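29th April – desk group, notes from the meeting

I took the minutes again, so blame me for the spelling. We got going at 1830 and everybody had something to drink, which is how I like it.

**The shared desk**

We picked up where we stopped last time, with what should live on the table for good. The laptop stays in the middle, that was quick. The mouse pad goes between the laptop and the wooden box, and I got my way on that one (I've been asking for ages!). We tried the box on the other side for a week and people kept banging their elbows on it.

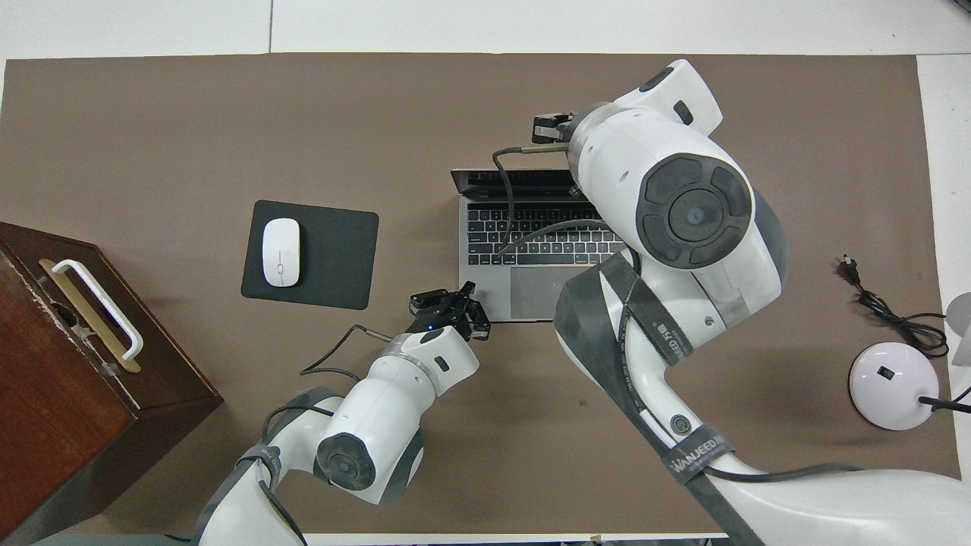 *The desk with laptop, mouse pad and box.*

Agreed: the pad can sit crooked, I don't care, but please put the mouse back on it when you leave. Two of us would like a bigger pad. Ikeda has one in their list and I said I'd ask for the price, no promises.

**The box**

This took up most of the evening. Half of us love it and half of us think it's a big brown lump that eats the table. It does look handsome with that white handle, and I said so, probably more than once. The edges are getting scuffed and somebody wanted to sand the whole thing down and start over. We voted that down. A bit of wax from Hokex will do for now – we'll look at it again in August.

What goes in it:

- chargers and spare cables, each one tied
- the sign-out book
- pens, but only ones that work

What doesn't go in it: snacks. I mean it.

The lid stays shut when you're done, and please don't stack your bags on top. 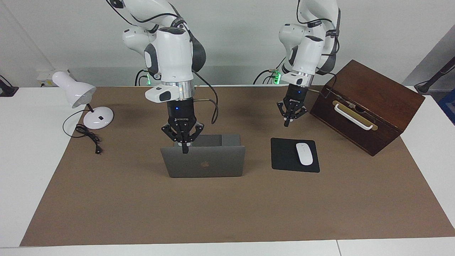 Can we take the laptop home over a weekend?

Only if it's in the sign-out book by Friday and back on the desk before the next session.

**Money**

We have 800 left in the pot. Sutex sent a quote for a second chair and a lamp, and it came in higher than we hoped, so the lamp waits. The chair was approved with 9 in favor and 2 against. Pleltance still owes us a reply about the shelf and I'll chase them again next week, nicely at first.

**Other bits**

- The password for the laptop is being changed. Ask me in person, I'm not writing it in here.
- Somebody left a blue scarf on the coat hook. It's a really nice scarf and I'd like it to go home.
- Wipe the table before you set up, please, and use the soft cloth.

Next meeting is same time, same place. I'm bringing cake, and the cake stays well away from the keyboard.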